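# Scooter parking is finally getting sorted out (sort of)

I've been griping about scooter parking to anyone who'll listen for two summers now, so imagine my face when the Radia business park sent its new rules around on Saturday morning!

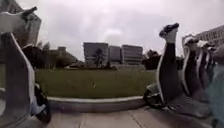 The short version: starting in June, you can't just end your ride wherever you feel like it. Stikport, the company that runs the rentals out here, is setting up marked bays, and if you leave your scooter outside one, the app keeps the meter going until somebody moves it. The park is getting 40 bays to start with, most of them near the bus stop and the Flenach entrance.

I called Sibel Uçar at the park office and she was very patient with me. She said they had 50 complaints last month alone, mostly from people pushing strollers or wheeling deliveries in from the parking lot (I may have been two of those fifty, sorry Sibel). The paint goes down first and the signs come later, so expect a week or so of everybody guessing.

Not everyone's thrilled. Tuncay Oral rides in from the Duman side every day and told me the closest bay to his building is a five-minute walk, "and then what did I rent the thing for?" Fair point! I asked Stikport whether more bays could go in on that side and they said they'll look at the ride numbers after the first 1000 trips.

Normand Caron, who you'll remember from the bike rack petition, wants a couple of the bays moved closer to the cafeteria and is collecting names at lunch. I signed. I'd sign anything that gets me nearer to the soup.

If you have a monthly pass, nothing changes on the price, but you do need to update the app before the rules kick in or it won't show you where the bays are. Mine took three tries and a restart. Questions go to the park office, extension 1627, and they pick up until four.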